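Workshop > Bench Automation > Teaching by Demonstration

June
By the Wimelska bench desk

Tips for Teaching a Two-Arm Bench Setup by Remote Control

These notes apply to a pair of arms driven by a remote operator, with each run recorded and used later to train the controller. Most of them hold for hand guiding as well. Software menus are not covered. Settings differ between the Brokutier console and the older Hemon one, and the manuals for both are adequate.

Write the task down first. One sentence is enough: "Pick up the spray bottle and set it upright at the left of the mug." If the sentence needs an "and then" in the middle, split it and record two tasks. Long tasks can be joined afterward. A long recording with a bad grasp halfway through usually has to be thrown out.

Fix the cloth before anything else. A printed grid is useful for putting objects back after a run, but only if the cloth stays where it is. Clip it under the table edge at the corners and check the clips at each break. Mark the floor position of the table legs with tape.

Mix the shapes. A ball, a bottle with a trigger head, a limp bag and a long-handled tool each call for a different approach angle, and an operator who has practiced only on blocks will be slow on all of them. Overlap at least one pair of objects in every layout. A tool lying across a bag has to be lifted without dragging the bag along.
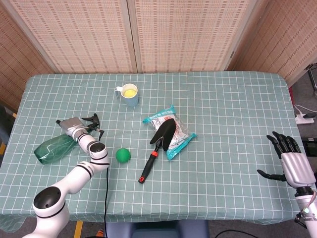
Mixed layout with the trowel across the snack bag. Left arm over the spray bottle, right hand with fingers extended.

Assign sides and keep to them. The left arm takes what is left of the center line and the right arm takes the rest. Park the idle arm low and outside the working area. An idle hand that drifts during a run will be learned as part of the task.

Approach slowly, then commit. Stop above the object, line up the wrist, and go down in one movement. Small corrections near the surface are the most common fault in new operators' recordings. Two corrections is the limit used here; after that, back off and start the run over.

Record 16 runs per layout. Keep 14 for training and hold 2 back for checking. Choose the held-back runs before looking at them. Move every object by at least one grid square between runs, and turn anything with a handle.

Keep the background plain. Folding screens behind and beside the table hide people walking past and take five minutes to set up. Matte panels are preferable to glossy ones.

Route the cables last. Put both arms through their full reach by hand, with power off, and watch where each cable pulls. Leave slack at the elbow. Cables on the floor should run clear of the operator's chair.

For hand guiding, hold the arm above the wrist and keep fingers away from the joints. Practice the path once without recording.

Label runs as they are made. Task, layout number, operator, kept or rejected. Rejected runs stay on the disk in their own folder.

Related
Choosing a Chair Height for Remote Operation
Kneževič Wrist Mounts: Fitting and Torque Check
Cleaning Soft Fingertips
Taping a Floor for Movable Benches
When to Re-record a Layout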